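Notes for the marker talk - Corcombe craft teachers' evening, March 30, 2021

Slide 1. Hello and who I am

Say hi, thank Nanami Shimada for the invite and for letting me have the long slot (she may regret it). I run the supply room at Drallwood, the after-school art place on the hill, and I have been in charge of the pens for long enough that people phone me on my day off to ask where the purple one went.

Ask the room - who has a drawer of markers at home or at school that they are a bit afraid of? Wait for hands. Put mine up too.

Then the number. When we cleared out the supply room last June we had 3,000 markers. 800 of them were dried up or had no cap. That's the bit where people gasp, so leave a pause and drink some water.

Slide 2. It's the caps

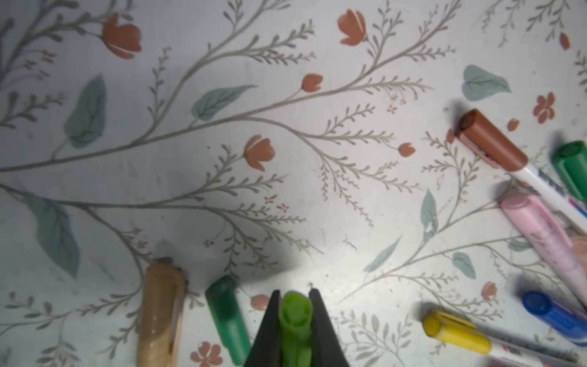

Caps are where I want to spend most of my time tonight, so slow down here. A marker with its cap on will wait for you for ages, and a marker with its cap off is on the clock! What I've learned is that kids don't lose markers nearly as often as they lose caps, and then they put on whatever cap is closest, and then you have a blue that says it's brown. Look at how much a cap has going on when you get close to it: the lime green one has a ring-shaped rim and a small inner ridge, and the brown one on the right has a flat end and its own pocket clip. Different makers, different shapes, different fit. So my first rule at Drallwood is that a cap has to go on snugly or it doesn't count as on. If it wobbles, keep hunting.

Tell the glue story here if people are laughing. Skip it if they aren't.

Things to say about caps, any order:

Listen for the click. Not every brand clicks, but when one does, teach the kids to wait for it. My little ones shout "click!" and it gets loud and I love it.

Keep a spare cap jar. Ours is an old Truter pickle jar and it had 100 caps in it last time I tipped it out. When a marker turns up bare, it goes to the jar before it goes anywhere else.

Color match second, fit first. I know, I know, it hurts. Put a dot of the right color on the end with a paint pen and move on.

Slide 3. Sorting with other people

This is the part I got wrong for years. I used to sort on my own, at night, with the radio on, and then be grumpy that everything was a mess again the next afternoon. Now we sort in pairs, straight after the session, right in the middle of the table where both people can reach. One end of the table is for keepers and the other is for the ones we're not sure of.

Put a cloth down first. Seriously. Pale is best, so you can see what's rolling where, and a bit of pattern hides the old stains. We keep one cloth just for pens and it lives in the same bin as the test paper.

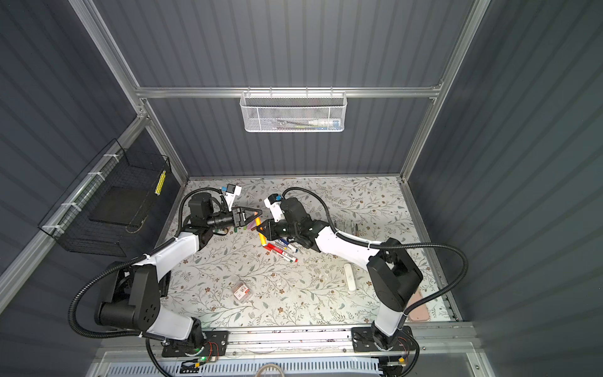 Sorting on the flowered cloth, with red, blue and green among the marker colors.

Don't dump the whole bin out at once! A couple of handfuls at a time is plenty. We tried the big dump with 400 markers and a group of nine-year-olds, and I'm still finding pens behind the radiator. (Do the radiator face.)

Crayons and chalk get pulled out before anything else. They leave dust on the felt tips and then your yellow goes a funny gray. Same with ballpoints, they go back to the office where they came from.

Slide 4. The scribble test

Hand out the paper strips now, they're in the Wikström tote under my chair. Ask everybody to test the marker they've been given.

What we're looking for is a line as long as your hand with no gaps. If it goes scratchy halfway, cap it, lay it flat overnight and try again the next day. I don't store mine tip up. Some of you do and we can argue about it over the cookies.

Water-based ones that have gone faint sometimes get another go if you touch the tip to a damp paper towel. Touch, don't soak - I've made some very sad puddles. Permanent ones I don't bother with, they just go.
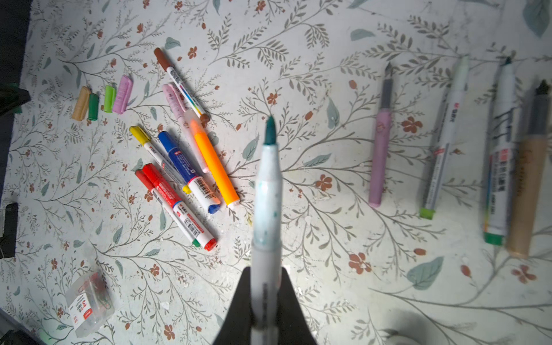
How often should a busy art room do a full marker sort?
Once a term suits most rooms, with a five-minute cap check at the end of every session in between.

Slide 5. Where they live afterward

Short slide, we'll be running late by now. We store by type first and color second. Highlighters in one tub, fat felt tips in another, skinny ones in the tall cups. I tried a full rainbow wall from the Wikström catalog and it looked gorgeous for one afternoon.

Labels on the front and not the lid, lids wander.

Before questions, remind everyone to hand back the test markers with the caps on. Stand by the door with the jar.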